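Jorkell Releases Skoltent 100, a Reinforced Kraft Table Covering for Packing and Assembly Benches

9 February 2024

Jorkell, a converter of industrial paper goods, today announced the release of Skoltent 100, a heavyweight brown paper covering for packing tables, inspection benches and light assembly stations. The product is supplied in rolls and in pre-cut sheets and replaces the Curkis line, which will be withdrawn when existing stock is sold.

Skoltent 100 is an unbleached kraft paper with a basis weight of 100 grams per square meter. It is made in two plies, joined with a starch adhesive. The upper ply has a matte finish intended to cut glare from overhead lighting. The lower ply is left rough so that the sheet grips a smooth tabletop without tape on most benches. No plastic film, wax or silicone is used at any stage, and used sheets can go into ordinary mixed paper recycling if they are free of oil and solvent.

Tear resistance across the grain was the main design target. Customers using the Curkis sheet reported that it held up well along its length but split from the side when bins and trays were dragged over it. In bench trials at the Dalisay plant, a loaded tray was pulled back and forth across clamped samples until the first visible split. Curkis samples lasted an average of 453 passes. Skoltent 100 samples lasted an average of 1,485 passes under the same load. Humidity in the test room was held constant for both sets.

The sheet also lies flatter. Roll curl is a common complaint with heavy kraft, particularly from the last few turns near the core. Jorkell has moved to a wider core and now conditions each roll before wrapping. Pre-cut sheets are packed flat between boards and should be stored that way. Sheets left standing on edge will take a bend that is slow to come out.
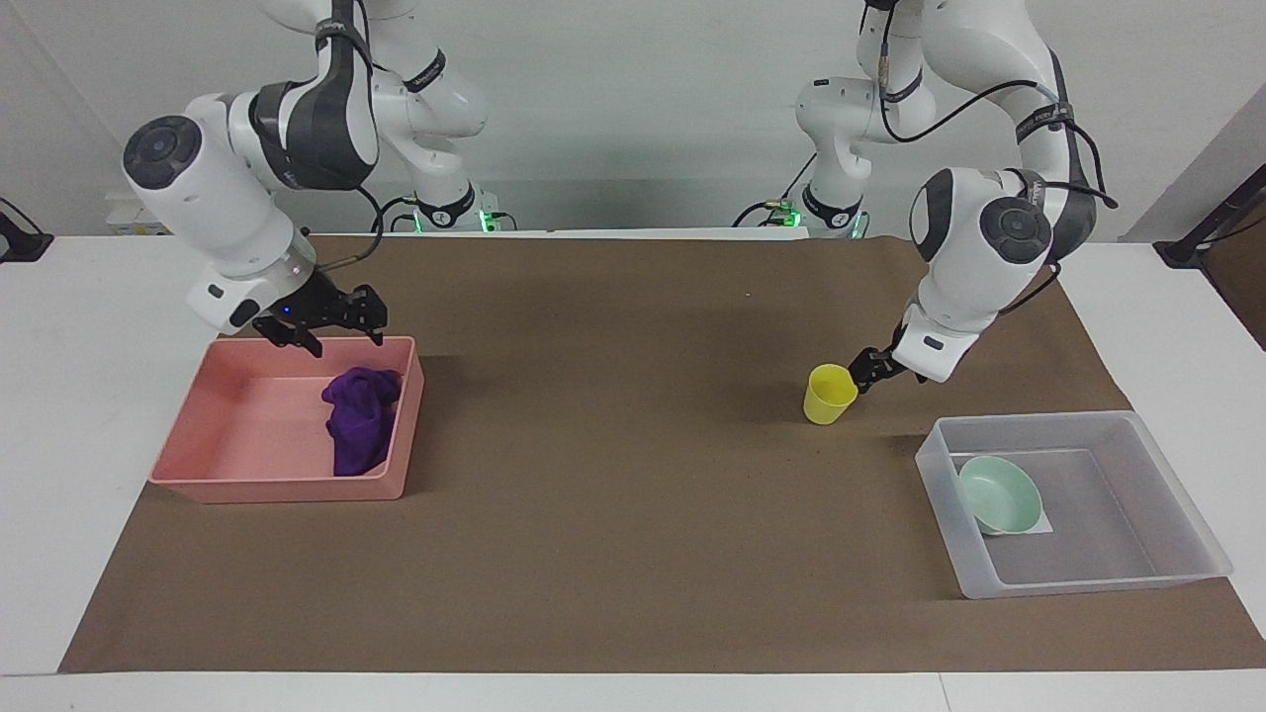 Replacement intervals depend on the work. For dry goods and packaged parts, Jorkell suggests changing the sheet after about 20 shifts, or sooner if the surface begins to lift into fibers. For work involving inks, adhesives or food contact packaging, the sheet should be changed daily. Skoltent 100 is not rated as a static control surface and should not be used in place of a grounded mat. It is also unsuitable for benches where hot tools are set down directly.

Sheets can be trimmed with a standard utility knife or a rotary cutter. Where a covering is cut smaller than the tabletop, the company recommends an even margin on all sides so that the edges do not catch on sleeves or aprons. Clips and low-tack tape may be used — permanent adhesives void the return policy.

Skoltent 100 is available to order now from the Dalisay plant and through existing Jorkell distributors. Shipments of rolls begin in February, with pre-cut sheets to follow once the second cutting line is running. Customers with open Curkis orders may convert them to the new product at the original price. Sample packs and a technical data sheet are available on request from the Jorkell sales office.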